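How to Stencil a Plain Coir Doormat

I love a painted doormat! You start with a plain one and a stencil, and by the next afternoon you've got a greeting at the front door that looks like you. I've made 22 of these now (birthdays, housewarmings, one for a camper van) and I still get excited peeling that stencil off.

What you need

A plain coir mat with a vinyl back
Outdoor acrylic paint – I use Kodikara in black
A stiff, round stencil brush
Freezer paper or a ready-cut stencil
Straight pins
A lint roller or an old hairbrush
Clear outdoor sealer, matte

Getting the mat ready

Take the mat outside and give it a really good shake. New coir sheds like crazy! Brush it in one direction, then trim any long fibers that stick up past the rest. If the mat came rolled, lay it upside down overnight with a couple of heavy books on it.

Choosing your words

Short is best. "Hey y'all" fits beautifully, and so does a last name. Thin script letters get lost in the bristles, so pick a chunky font and leave at least 2 inches clear on every side. Print it, trace it onto the freezer paper and cut it out with a craft knife.

Painting

Pin the stencil down every inch or so, including the middles of letters like O and A. Dip just the tips of the brush, dab off the extra, and pounce straight up and down. Don't drag it sideways or the paint sneaks under the edge. Two light coats give a crisp line. Lift the stencil while the second coat is still tacky and touch up with a small brush.

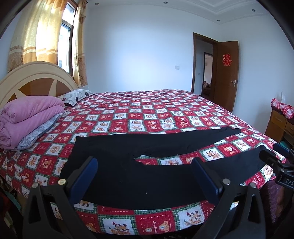

Chathurika Mridha wrote in to say that her first mat came out blurry until she switched to a smaller brush and pinned the stencil twice as often, and that she now does the edges of each letter before filling the middle. Great tip, and I've started doing it too!

Sealing

Leave the paint to dry for 24 hours, then spray on two thin coats of sealer in a spot with plenty of air. Wait another full day before anybody wipes their boots on it. A covered porch is ideal, and a quick touch-up every September keeps the letters nice and dark.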